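HOSP 23: Table Service and Dining Room Practice
Handout for Unit 2: The Casual Table and the Bottled Drink

Instructor: Oğuzhan Yalçınkaya
Reading before class: Unit 1 handout, sections on zones and carrying. Bring the blank table plan from the back of the course packet.

1. Scope

Unit 1 dealt with the formal cover, where each item has a fixed place measured from the table edge. Unit 2 deals with the casual table: small cafes, noodle shops, canteens with table service, and any room where the guest sits down to one bowl and one drink. The cover is lighter, but the working area is also smaller, and items compete for it. Most spills in casual rooms involve a drink container, and most of those involve a container placed by the server in the path of the guest's hand.

Formal wine service is excluded. So are cans, which are covered in Unit 4 with draft drinks.

2. Terms used in this unit

Cover: everything set for one guest.

Reach zone: the part of the table a seated guest can touch without leaning forward. For the exercises, assume the guest's back is against the seat.

Standing item: anything taller than it is wide that can be tipped by a sleeve. Bottles, menu stands and tall glasses are standing items. A bowl is a low item.

Anchor: the item that is placed first and that decides where the others go. On a one-bowl table the bowl is the anchor.

Drink point: the position of the drink while the guest is eating. A coaster marks the drink point. If there is no coaster, the server chooses the point and keeps to it on every return to the table.

Dead corner: a part of the table the guest cannot reach comfortably and the server cannot reach without crossing the guest. At a booth, this is usually the inside corner next to the wall.

3. Placing the bottle

3.1 Carry a full bottle upright, with the hand around the middle of the body. Do not carry it by the cap or neck. A screw cap that has been loosened and retightened may not hold.

3.2 Set the anchor first. If the food is not ready, leave its place open and set the drink outside it.

3.3 Put the base down on the coaster in one movement. Sliding a bottle onto a coaster catches the coaster's edge and is the usual cause of a tip at this stage.

3.4 Turn the front of the label toward the guest. This lets the guest check the order without picking up the bottle. Nutrition and ingredient text should stay readable, so do not wrap a napkin over it.

3.5 Leave the cap closed unless the guest asks. A sealed bottle is opened in front of the guest.

3.6 If a cup or mug is supplied, it goes next to the drink point on the side of the pouring hand. The handle is turned to whichever side the guest will lift from. Ask, if it is not obvious.

3.7 Menu stands go to the back of the table. They stay there during the meal in rooms where guests order in rounds. In other rooms they are removed with the order.

3.8 Paper on the table (order slips, receipts, loose menus) is kept away from the drink point. A slip beside the bowl is acceptable when the kitchen uses it for checking. A slip under a bottle is not, as the print will run.

4. Material for the placement exercise

Use the table shown in the three pictures that follow. Mark the anchor, the drink point and all standing items on your plan. Label anything you cannot identify as "unknown" and do not guess. 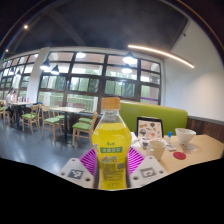
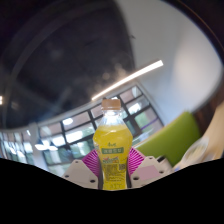 The third view gives the bottle on its coaster, with the bowl beside it. 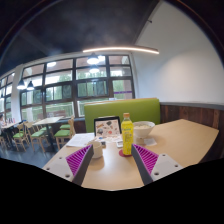 Selin asked whether the coaster has to stay where the room put it, or whether the server can move it for a left-handed guest. The coaster moves. Its job is to mark the drink point, and the drink point belongs to the guest. Move it before the bottle arrives, and move the cup with it. If the guest moves it later, the new position stands for the rest of the meal.

5. Points to check on your plan

5.1 In the third picture the red coaster is occupied. In the first it lies flat and free while the bottle is off the table. Draw the table in both states. The free coaster still counts as reserved space, and no other item should be set on it in the second state.

5.2 The bowl is the anchor. With the bottle on its coaster, the cup stands on one side of it and the bowl on the other. Work out which hand would pour and whether the forearm crosses the food. State your assumption about where the guest sits.

5.3 The black-framed item at the back is a standing item. Note its distance from the cup in relative terms only (near, middle, far). The pictures curve toward their edges and should not be used for measurement.

5.4 The seat behind the table in the third picture is a booth with an upholstered back, and the table continues well to the right. Decide where the server stands. Mark the dead corner, if your chosen position produces one.

5.5 Mark all paper. Decide which pieces you would clear before the guest begins to eat and which you would leave.

6. Clearing sequence

Standing items come off a casual table before low items, with one exception: a menu stand that belongs to the table is left in place. The order is bottle, cup, bowl, paper, coaster. The coaster is lifted last so that a ring of water under it is found and wiped.

A bottle that still contains drink is never cleared without asking. If the guest wants to take it, check that the cap is tight and leave the bottle on its coaster. In the Corkdale training room we time this sequence from first contact to wiped table. The target is 120 seconds for a single cover. Speed gained by stacking the cup inside the bowl is not counted, and stacking of this kind loses the mark for handling.

7. Common faults in last term's plans

Drink point drawn inside the bowl's space. This came up in over half of the plans and usually meant that the bottle had been placed before the anchor.

Cup drawn without a handle direction. A plan without it cannot be marked for 3.6.

Menu stand drawn at the front edge. A stand in this position blocks the server's view of the cover and has to be reached around at every visit.

Unknown items given a name. Small objects left on a table may be the guest's property. The rule is the same on paper as in the room: leave them where they are, work around them, and ask before moving them.

8. Assignment

Submit one plan in two states (see 5.1), with a written placing sequence and a written clearing sequence. Number the steps. Each step names one item and one movement. Use the terms from section 2 and no others for positions.

Pairs may work from the same plan but write their sequences separately. Plans go in the Unit 2 tray by 4 p.m. on the day before the practical. Bring an unmarked copy to the practical, where you will set the table from your partner's sequence without asking questions.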